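Progress report: tidying tasks with hand-held grippers
Prepared by Josiane Maillard for the Vemard program office
June 24, 2023

Period covered: since the March report. Work package 2 (collection) and the first part of work package 3 (training and evaluation).

Status

Collection for the shoe task is finished. We planned for 600 usable demonstrations and have 869 after filtering. The first full training runs are done, and the evaluation on the arms has started. Work package 3 is on schedule. The written protocol owed to Bodin is late and is covered further down.

Collection

In March we reported that teleoperating the two arms was too slow for the amount of data the proposal calls for. We moved to hand-held grippers after that, and all data in this period was collected that way. The operator sits at the table with one gripper in each hand, a head camera records the workspace, and the opening of each gripper is logged with its pose. The fingers match the ones on the robot, so the trained policy sees much the same contact in both cases.

The shoe task has the operator put pairs of sneakers on a small two-tier rack. We chose it for three reasons given in the proposal: shoes differ a lot in stiffness, they have to be turned before they are set down, and the second shoe has to go in without disturbing the first. Operators were asked to work at their own pace and to use either hand. 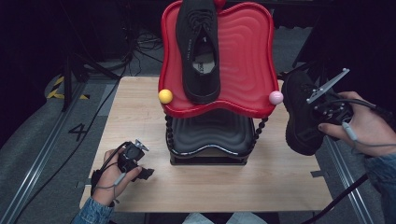

Most of the variation we wanted came from the shoes themselves. Knit uppers fold when they are gripped at the side, and operators soon changed to holding them by the heel. Stiffer shoes can be held almost anywhere, but they swing more during the carry and the release has to wait for that. Both habits show up clearly in the gripper logs. Armelle Guérin has labeled the grasp point on every demonstration so that we can check whether the policy picks up the same habit.

Filtering removed more episodes than we expected in the first weeks. The usual cause was lost tracking when a wrist turned far enough to hide the gripper from the head camera. We changed the seating height and asked operators to keep their elbows lower, and the loss rate dropped after that. Cable drag was a smaller problem -- we now lay the cables out again at the start of each session, and that step is in the checklist.

Training

We trained two versions of the policy with the Plirkis code base. One sees only the head camera. The other also gets the gripper opening over the last few steps. Each was trained on the full set and again on a subset, to see how much the extra demonstrations are worth.

Early results favor the version with gripper history. It lets go at a better moment and rarely drags the shoe after placing it. The head-camera version often opens too early with the heavier shoes. More data helped both, but the gain was larger for the version without history. We do not want to put success rates in this report. The evaluation set is still small, and the order of the shoes was not randomized in the first 7 sessions. Those sessions will be repeated.

Problems and delays

The protocol document for Bodin was due at the end of the last period. The draft is complete except for the calibration section, which has to be rewritten for the new gripper mounts. Josiane will send it with the next invoice.

Storage is filling faster than budgeted. We keep the raw head video in full, and we would like to go on doing that until the evaluation is over. A request to move 3000 euros from travel to storage is attached. It does not change the total.

Next period

Repeat the early evaluation sessions with a randomized shoe order. Run both policies on shoes that were not used in collection -- Widametti has agreed to lend us a set. Compare grasp points between operators and policy using Armelle's labels. Start collection for the second task, folding and stacking towels, with the same grippers and the same table.

The one decision we need from the program office is on the storage request.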